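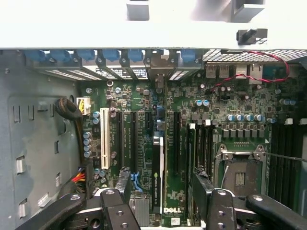
Fig. 1. Vista do punho: garra sobre a placa-mãe, com a placa NVIDIA Quadro montada e o soquete do processador vazio.

**Relatório de progresso ao fundo Trurbridge**
Projeto Lakatos, avaliação do kit Ikell (fornecedor: Drurkis)
6 de julho de 2023

## Situação geral

O presente relatório cobre o segundo período da avaliação. Como foi combinado na proposta, o objetivo é saber se o kit Ikell pode ser usado por uma oficina pequena de recondicionamento para montar e desmontar componentes em computadores de mesa. O kit inclui a garra de dois dedos, a câmera de punho, o suporte impresso em 3D para as peças e o software de ensino de trajetórias. O braço e a mesa não fazem parte do preço e já estavam cobertos pela primeira parcela.

A instalação ficou concluída com 9 dias de atraso. O motivo foi uma atualização do controlador que a Drurkis enviou depois da entrega e que exigiu repetir a calibração das câmeras. O fornecedor não cobrou esse trabalho, mas também não o tinha mencionado no calendário inicial. Pedimos que isto fique escrito no próximo contrato.

## Trabalho realizado

Definimos 4 tarefas para a avaliação: colocar o módulo de memória, colocar o processador, colocar a placa de expansão e inserir o disco rígido. Todas partem do suporte de peças, que fica ao lado do gabinete deitado. Até agora registramos 750 execuções, contando as que o operador interrompeu.

A tarefa do disco é a mais estável. O disco já vai ao suporte com os seus trilhos azuis e a garra o segura sem precisar de correção manual. A memória também dá bons resultados quando o módulo é apanhado pelo centro; se é apanhado perto de uma ponta, entra inclinado e o software nem sempre percebe. O processador continua a ser a tarefa difícil. A folga no soquete é muito pequena, e por precaução fazemos a descida na velocidade mais baixa que o kit permite.
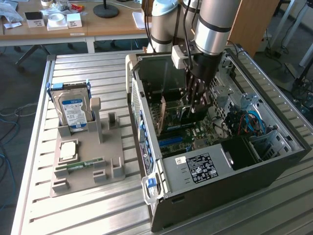 **O kit pode ser usado com outros modelos de gabinete?**

É possível, mas cada modelo novo precisa de um ensino próprio das posições e, em geral, de uma revisão do suporte de peças. A Drurkis fornece os arquivos do suporte para impressão, e a alteração pode ser feita pela própria oficina. No nosso caso, o ensino de um modelo levou 3 dias de trabalho de um técnico que já conhecia o software.

## Dificuldades encontradas

A câmera de punho é útil para a aproximação, porém os reflexos nas bordas de metal claro do gabinete atrapalham a detecção. Mudamos a iluminação da sala e o resultado melhorou um pouco. A câmera fixa, que vê a mesa de lado, ajuda mais a entender depois o que aconteceu numa falha do que a guiar o movimento.

Os cabos SATA são outro ponto a considerar. O manual do Ikell supõe um interior arrumado, e nas máquinas que uma oficina recebe isto é raro. Por enquanto o operador afasta os cabos à mão antes de cada série e anota no registro quando um deles volta para o caminho da garra. Este tempo de preparação não aparece nos valores que o fornecedor publica, e por isso 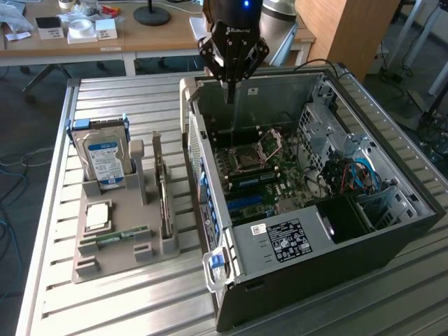 decidimos medi-lo em separado a partir da próxima série. Vamos incluir também o tempo de reposição das peças no suporte, que hoje é feita entre uma execução e outra e que numa oficina real teria de ser paga a alguém.

## Despesas e próximos passos

As despesas estão dentro do previsto. A única rubrica que aumentou foi a de peças de teste, sobretudo placas-mãe com pinos do soquete danificados nas primeiras execuções. Propomos cobrir a diferença com o saldo de viagens, que quase não foi utilizado, e pedimos a autorização do fundo para esta transferência.

Até novembro pretendemos:

- repetir a tarefa do processador com os dedos mais finos que a Drurkis prometeu emprestar;
- ensinar um segundo modelo de gabinete, com um técnico sem experiência no kit;
- pedir ao fornecedor um preço por escrito para a manutenção anual.

A recomendação sobre a compra será enviada com o relatório final. As planilhas com o registro das execuções estão na pasta partilhada do projeto.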